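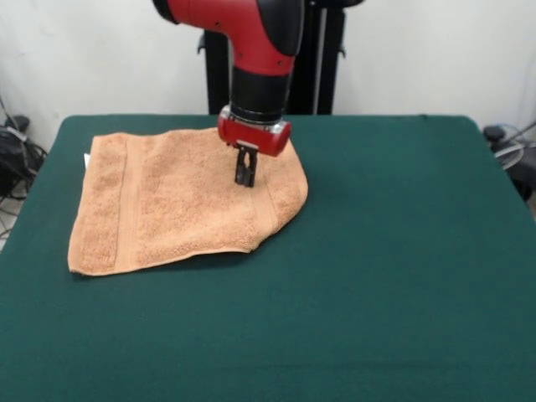
The linen room at Stiltach is small, and the woman who runs it prefers it this way. She looks after the towels for the guest house and teaches new staff on Monday mornings, always with the same lesson first.

"People think a towel is easy," she says. "Then I ask them to fold one, and the corners do not meet."

Her rule is to lay the towel flat before anything else. Terry cloth pulls to one side, she explains, and the woven band near the end shows you if it is straight. A new person folds up to 24 towels in the first morning. She takes apart the ones she does not like.

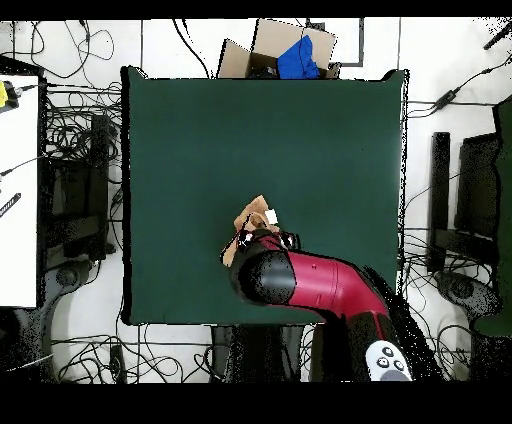 The green work surface, with a blue cloth in the open box behind it.

I asked her about the color of the surface. She laughed. "Green is good for the eyes. On white I lose the edge of a light towel."

She learned the work in a hotel laundry in Korberg, where she stayed for six years. There they folded in three – she still does – and put the label inside.

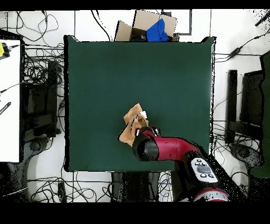 "When it is a heap, do not pull from the middle," she says. "Find one corner, then the next one. After that you only have to be patient." Her next group starts in May.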